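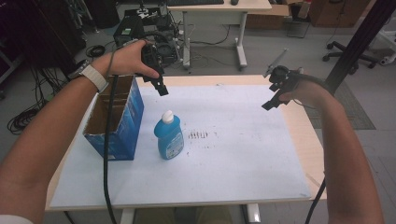
Do you keep your boxes or flatten them right away?

Gemville Neighbors Forum > Home and Garage > Storage and Clutter

mapleandrye
Oct 23, 2024
Hello all, and thank you to everyone who helped with my squeaky closet door last time, it's so much better now! New question. My husband and I have been going back and forth over cardboard boxes. I grew up in a house where a good box was a treasure, and my mother had them nested in the hall closet right up to the ceiling. So of course I keep them too – the sturdy ones, the ones with nice flaps, the one the Bilta kettle came in. He would like them all flattened and out at the curb the same evening. We move in February, so I feel I have a case. What do the rest of you do?

oldporchlight
Keep them, keep them, keep them. The last time we moved I paid $2 apiece for boxes and was cross about it for the entire drive. The small ones are the ones you'll want, by the way. Everybody saves the big ones and then fills them with books and can't lift them.

Bujar Ristić
I have to side with your husband, I'm afraid, and I say it kindly! I kept boxes in my basement for years and got silverfish for my trouble. Cardboard soaks up damp and the bugs like the glue. I bought lidded plastic bins in the end and I sleep better. If you must hang on to some, get them up off the concrete.

tansy_684
Bujar, I think that's the basement more than the boxes? Ours are in an upstairs closet, flattened, standing up behind the coats, and I've never seen so much as a moth. Flattened is the middle road here. You slit the tape on the bottom with a butter knife, fold it down, and 21 of them take up less room than an ironing board. We taped them back up when my sister moved and they held fine.

Bujar Ristić
Fair enough, my basement is a swamp in spring. But a box that has been taped twice is weaker than a new one, especially if you pull the old tape off and the top layer of paper comes with it. I lost a set of my aunt's soup bowls that way.

oldporchlight
Oh no, not the soup bowls. For the record you don't pull the old tape off, you cut along the seam and put the new tape right over it.

mapleandrye
This is all so helpful, and I'm sorry about the bowls, Bujar. What about appliance boxes with the foam in them? He says the warranty doesn't need the box. I say you never know.

kettle_on
Depends on the store. I sent a lamp back to Asari once and they wanted it in the original box with the little foam corners, so now I keep anything pricey boxed until the return date passes and then out it goes. I write the date on the flap in marker. For a TV or a sewing machine I'd hold on to the box for a move no matter what, foam and all.

tansy_684
Same here with the sewing machine. I use the empty box as a table for the cat in the meantime, and she has opinions about anyone touching it.

Bujar Ristić
I'll give you the TV box. The kettle box I will not give you.

mapleandrye
Update! We've settled on flattening everything except the TV box and the mixer box, and they all go behind the guest room door until the move. The kettle box is being discussed again after supper. If anybody near Kovalchuk Street has small sturdy ones to spare, I'd be glad to come by and pick them up.

oldporchlight
I'm two blocks over and I have a stack of them on the porch. Sending you a message now.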